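Aston repair shop adds sorting table for salvaged appliance parts

A repair shop in Aston has started sorting the small electrical parts it pulls out of broken household appliances, with the aim of selling or reusing them by the piece. The work began in August at Clistis, which fixes kettles, fans, heaters and other small machines in a two-room unit on Bisht Street.

Until this summer, leftover parts at the shop went into one large bin under the bench. Anyone who needed a plug or a length of wire had to dig for it. Kiran Shakya, who runs the shop, said he once spent most of a Tuesday morning looking for a single connector he knew was in there.

"I found it the next day, when I was looking for something else," Shakya said.

Parts now go out on a white work table, into yellow plastic trays set on the left and right sides. A shallow stainless-steel tray with a pale lining sits in the middle. Small connectors and short wires share one of the yellow trays, and a red circular circuit board has gone into another. 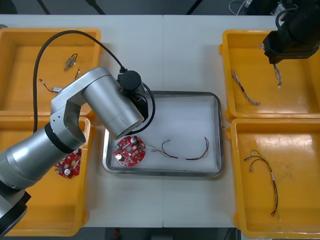

What gets kept

The shop keeps circuit boards, wire harnesses, switches and connectors. Anything burned, cracked or badly corroded is set aside for the electronics recycler, which picks up from the unit every other week. Cords with damaged insulation are cut up for recycling and are not sold.

Boards take the most time. Staff write the make and model of the appliance on a paper tag before taking the board out, and the tag stays with it on the shelf. Shakya said the tag matters more than the part in some cases, as two boards that look the same may not fit the same machine.

Harnesses are kept whole where possible. A harness is a group of wires held together, often with tape, with a different plug or terminal at the end of each lead. Cutting one apart to save a single connector is usually a waste, Shakya said, and customers who need a harness tend to need all of it.

The ones that come in with their ends in good shape are coiled, tied and given a shelf number. The first to get one under the new system was numbered 2345, carried over from an old stock list that the shop had stopped using. Shakya said he did not see the point of starting again from one.

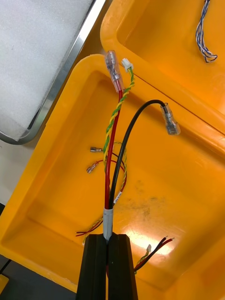
A harness with red, black, and yellow-and-green leads at the Clistis shop in Aston.

Spade connectors with clear insulated covers are also being held back when they come in loose. They are easy to check, as the metal can be made out through the cover, and they are among the parts customers ask for most. White plastic plugs are harder to place. The shop has a drawer of them that has not been matched to anything yet.

Prices and hours

Small connectors and short leads are priced at $2 each. Harnesses cost $4, and tagged boards start at $30 depending on the appliance. Parts can be returned within a week if they do not fit, but the shop does not test boards before sale and says so on the tag.

The shelves and drawers were bought secondhand from Prokov, a hardware store on the same block that cleared out its back room in the spring. Shakya said the store also sends customers over when it does not carry a part — mostly people with older space heaters and box fans.

Customers looking for a part are asked to bring the old one with them, or at least the model number from the label on the appliance. The parts counter is open in the afternoon, from 1 p.m. until closing. Appliances for repair can still be dropped off at any time the shop is open.

Clistis also takes broken small appliances at no charge if the owner does not want them back. Microwave ovens and anything with a sealed battery are not accepted.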